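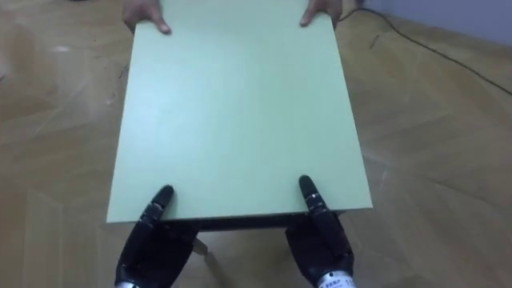

元教員の回想記録を疑って読む人を募集します

ガーンウッド出版室では、教員の自伝や聞き書きを集めた「ディルティン叢書」の次巻にあたり、原稿の検証に加わってくださる方を募っています。対象は、山あいの町ヴァドゥーヴァの学校に長く勤めた元教員たちの語りを起こした原稿です。全部で986枚あります。

最初に申し上げておくと、私たちはこの種の本をあまり信用していません。恩師がひとりいて、荒れた教室があって、ある朝ひとりの生徒が心を開く。同じ筋をもう何度も読みましたし、自分たちでも出してきました。売れ行きは悪くありませんでしたが、刊行後に当時の在校生から届いた手紙を読むと、教室の様子がずいぶん違っていた巻もあります。今回は出す前に疑っておきたい、というのが募集の趣旨です。

お願いする作業

起こし原稿を読み、首をかしげたところに印をつけ、なぜそう思ったかを短く書いていただきます。年号の食い違い、会話があまりに整っている箇所、生徒の側の言い分がまるごと抜けている箇所などが主な対象です。誤字は別の者が見ますので、放っておいて構いません。学校の統廃合や異動の記録と照らし合わせる作業もありますが、資料は出版室で用意します。

文章の巧拙についての感想は求めません。「感動した」という書き込みも、これまでの経験では使い道がありませんでした。どうしても感動した場合は、どの文で、書き手が何を伏せたからそうなったのかまで書いてください。

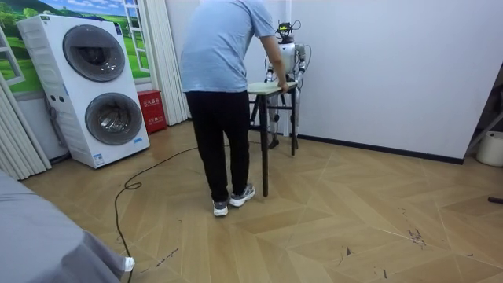

テーブルの天板に手をかける男性

応募できる方

教職の経験は問いません。教員だった方も歓迎しますが、同業のよしみで筆が鈍るようなら遠慮なく途中で降りてください。かつて生徒だった、という経験のほうがむしろ役に立つかもしれず、それならたいていの方にあるはずです。学校が嫌いだった方、先生の名前をひとりも覚えていない方もどうぞ。

次のような方には向かないと思います。
・教育を変える本を世に出したい方
・語り手に会って励ましの言葉をもらいたい方
・自分の回想録の出版につなげたい方（別の窓口があります。そちらも採用はめったにありません）

日本語の長い文章を苦にしないことが条件です。原稿の一部には、語り手が当時書いた学級通信や日誌の写しが入っています。手書きで、読みにくいものもあります。判読できなければ「読めない」と書いてください。推測で埋められるのがいちばん困ります。

編集長の方針について

本叢書の監修はValentin Rusuが務めています。Rusuと募集担当の私とは、この巻の扱いについて意見が一致していません。隠しても作業に入ればすぐにわかることなので、載せておきます。 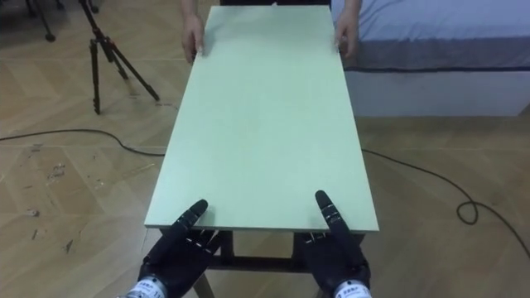

Valentin Rusuからは、この募集文の下書きに次のような返事が来ました。記憶が事実とずれるのは当たり前で、ずれ方にその人の教師としての一生が出る。年号を直すのは結構だが、語り手が信じている場面まで削ったら、残るのは勤務表だ。疑う人を集めるなら、疑ったあとも原稿を最後まで読む人を集めてほしい。

もっともらしい意見だと思います。ただ、語り手が信じている場面には、たいてい名前の出る生徒がいます。その生徒がいまどこかで本を開くかもしれないことを、Rusuの返事は計算に入れていないように私には読めました。どちらの立場に立つかは、参加される方がご自分で決めてください。両方に腹を立てていただいても構いません。

条件

期間は5月から原稿が片づくまでです。終わりの時期をはっきり書ければよいのですが、予定表どおりに終わった巻が過去にありませんので書きません。作業は自宅でできます。顔を合わせるのは水曜の夜7時からの読み合わせで、出版室が入っているトロドゥーラ会館の会議室を使います。毎回の出席は求めません。画面越しの参加もできますが、会館の回線はよく途切れます。

謝礼は、検証を終えた原稿の枚数に応じてお支払いします。単価は面談の際に書面でお見せします。正直なところ高くはなく、生活の足しになるとは申し上げられません。「やりがい」という語で埋め合わせるつもりもありませんので、金額を見てから断ってくださって結構です。交通費は別に出します。巻末に氏名を載せるかどうかは各自で選べます。

募集人数は30人です。多いと思われるでしょうが、前の巻では途中で抜ける方が続き、後半の章をほとんど誰も見ないまま校了しました。あの章の出来については、いまも弁解の言葉がありません。

守っていただくこと

原稿には生徒の家庭の事情や、語り手の同僚についての手厳しい話が含まれます。口外なさらないでください。実名は伏せ字にしてありますが、土地の人が読めば見当のつく箇所は残っているはずで、それを見つけるのも作業のうちです。ご自分や身内が登場すると気づいた場合は、その時点で手を止めてご連絡ください。担当の章を替えます。
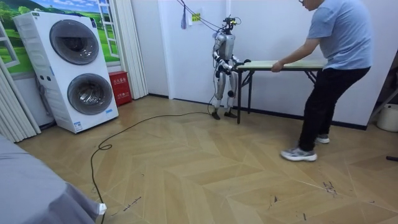 前の巻に加わった方に感想を求めたところ、二度はやらないと思う、という答えでした。好きだった先生の思い出まで疑うようになり、同窓会で黙り込んでしまったそうです。それでも原稿の日誌の部分だけはもう一度読みたい、あそこには格好をつけている暇がなかった人の字があるから、とも書かれていました。

これを宣伝に使ってよいかどうかは迷いました。作業の中身をよく伝えているので、本人の了解を得て載せます。

応募の方法

A4用紙2枚以内で、これまでに読んだ教育者の伝記か自伝をひとつ挙げ、信じられなかった箇所とその理由を書いてお送りください。書名と該当する頁も添えてください。教科書に載っていた偉人の話でも、近所の元校長が自費で刷った冊子でも構いません。全部信じた、という方は、なぜ信じられたのかを同じ分量でお願いします。こちらのほうが難しいだろうと思います。

履歴書は不要です。氏名、連絡先、読み合わせに出られる見込みを別紙に書き、「ディルティン叢書 検証係」宛てに郵送か持参でお願いします。お送りいただいた文章は返却しません。選考の結果は、採否にかかわらず手紙でお知らせします。

面談では、見本の章をその場で少し読んでいただきます。眼鏡が必要な方はお持ちください。

ガーンウッド出版室　ディルティン叢書 検証係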